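데모 영상은 언제나 블록을 집는다

2018-11-14

그리퍼 회사의 데모 영상에는 블록이 나온다. 나무 블록이나 스펀지 공이 나오고, 용기 있는 회사는 달걀도 쓴다. 배경은 하얗고 조명은 치과처럼 밝다. 나는 지난 8주 동안 그런 영상을 만드는 회사들의 제품을 컴퓨터 본체 속에 집어넣어 보았고, 이제 달걀을 보면 별로 감동하지 않는다. 달걀은 둥글고, 주변에 콘덴서가 없다.

우리가 하려던 일은 단순하다. 중고 데스크톱과 워크스테이션을 분해하고 다시 조립하는 것이다. 메모리를 빼고, 확장 카드를 잡고, 프로세서를 소켓에 내려놓는다. 사람이라면 커피를 한 손에 든 채로 할 수 있다(권하지는 않는다). 이걸 로봇에게 시키려고 그리퍼 두 종, 제어기 두 종, 카메라 위치 두 곳을 비교했다. 총 3,801번 시도했고, 그 기록은 엑셀 파일 하나에 들어 있다. 파일을 여는 데 걸리는 시간도 누가 좀 벤치마크해 주면 좋겠다.

파지력이라는 숫자에 대하여

제품 사양서 맨 위에는 늘 파지력이 있다. Huten의 영업 담당 Pauline Sedgwick은 첫 통화에서 그 숫자를 네 번 말했다. 친절한 분이었고 질문에도 성실하게 답해 주었다. 다만 내가 손가락 두께를 물었을 때는 잠시 조용했다가, 메일로 도면을 보내 주겠다고 했다. 도면이 왔다. 손가락 끝이 9밀리미터였다.

메모리 슬롯 옆에 손가락을 넣어 본 사람은 이게 무슨 뜻인지 안다. 메모리 모듈은 이웃과 바짝 붙어 서 있고, 양 끝에는 걸쇠가 있고, 그 바깥은 대개 다른 부품 차지다. 파지력이 아무리 좋아도 손이 들어가지 않으면 그 힘은 사양서에서만 쓰인다. 나는 그리퍼 사양서의 첫 줄을 손가락 끝 두께로 바꾸자고 주장한다. 둘째 줄은 벌렸을 때의 바깥 폭이면 좋겠다. 벌릴 공간이 없어서 못 잡은 경우가 힘이 모자라서 놓친 경우보다 훨씬 많았다.

Bonholm 쪽은 손가락이 얇았다. 대신 얇은 만큼 휘었다. 확장 카드를 잡고 위로 당기면 손가락이 먼저 생각에 잠기고, 카드는 그다음에 움직인다. 그래도 나는 이쪽 편이다. 휘는 건 보정할 수 있지만 두꺼운 건 줄로 갈아야 한다. 참고로 갈아 봤다. 보증은 거기서 끝났다.

제어기는 성격 문제다

제어기 비교는 2주면 끝날 줄 알았다. 하나는 Jukel이고, 다른 하나는 우리가 직접 짠 것이다. Jukel은 단정하다. 힘이 정해 둔 값을 넘으면 즉시 멈추고 오류 코드를 남긴다. 문제는 메모리를 뺄 때 걸리는 저항이 그 값을 거의 매번 넘는다는 점이고, 그래서 Jukel은 일을 시작하기도 전에 단정하게 사표를 낸다. 값을 올리면 이번에는 기판이 함께 들린다.

우리 제어기는 반대로 무엇이든 참는다. 너무 참아서 한번은 본체를 통째로 끌고 갔다. Raquel Peixoto가 비상 정지 버튼을 눌렀고, 그 뒤로 그 버튼은 Raquel의 자리 쪽으로 옮겨졌다. 정식 절차를 거친 결정은 아니었지만 이의도 없었다.

둘 중 무엇이 낫냐고 물으면 나는 작업마다 다르다고 답한다. 비겁한 대답인 줄 안다. 프로세서를 놓을 때는 Jukel, 뽑을 때는 우리 것. 한 대의 로봇에 제어기 두 개를 번갈아 쓰면 전환 코드를 따로 관리해야 하는데, 그 코드가 지금 우리 저장소에서 가장 긴 파일이다.

손목에서 보는 것과 옆에서 보는 것

카메라 논쟁은 종교에 가깝다. 손목파는 가까이서 봐야 안다고 하고, 고정파는 손목에 단 카메라는 자기 손가락만 본다고 한다. 둘 다 맞는 말이라서 회의가 길어진다.

손목 카메라로 본체 안을 내려다보면 소켓의 고정 틀이며 메모리 걸쇠까지 다 보인다. 그리고 화면 아래쪽은 검은 손가락이 차지한다. 하필 지금 잡으려는 카드의 아래쪽, 제일 궁금한 자리다. 고정 카메라는 팔이 어디쯤 내려와 있는지, 본체가 작업대 위에 어떻게 누워 있는지, 왼쪽 부품 거치대에 하드디스크와 프로세서와 메모리가 놓여 있는지를 한꺼번에 보여 준다. 손가락 끝과 부품 사이의 틈은 잘 안 보여 준다.

나는 오랫동안 손목파였다. 지금은 예산이 허락하면 둘 다 다는 파다. 어느 한쪽만 고르라면 아직도 손목을 고르겠지만, 예전처럼 큰 소리로 고르지는 않는다.

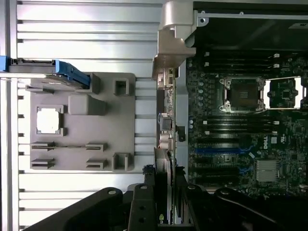
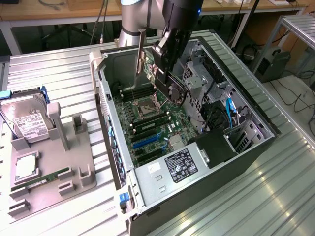
그래서 무엇을 사야 하나

이 질문을 메일로 자주 받는다. 보낸 사람은 대개 이미 무언가를 산 뒤이고, 내가 같은 이름을 대 주기를 바란다. 미안하지만 이름 대신 숙제를 드리겠다.

사기 전에 자기 부품을 한 상자 들고 시연장에 가시라. 데모용 블록은 정중히 치워 달라고 하면 된다. 가장 좁은 슬롯과 가장 뻣뻣한 걸쇠를 골라 놓고, 영업 담당자가 지켜보는 앞에서 같은 동작을 여러 번 시켜 보시라. 첫 번째 성공은 믿지 않는 게 좋다. 우리 기록에서도 첫 시도의 성적은 이상하리만치 좋았는데, 그때는 모두가 숨을 죽이고 부품을 자로 잰 듯이 놓아 주었다.

케이블도 챙겨 가시라. 단단한 부품만 다루는 비교표는 많지만, 본체 안에서 길을 막는 건 케이블이다. 케이블은 사양서를 읽지 않고, 어제와 같은 자리에 있을 의무도 없다.

우리는 1월에 손가락을 새로 깎아서 다시 비교할 예정이다. Sedgwick 씨에게도 알렸더니 새 모델이 나왔다며 영상을 보내 주었다. 이번에는 딸기를 집는다.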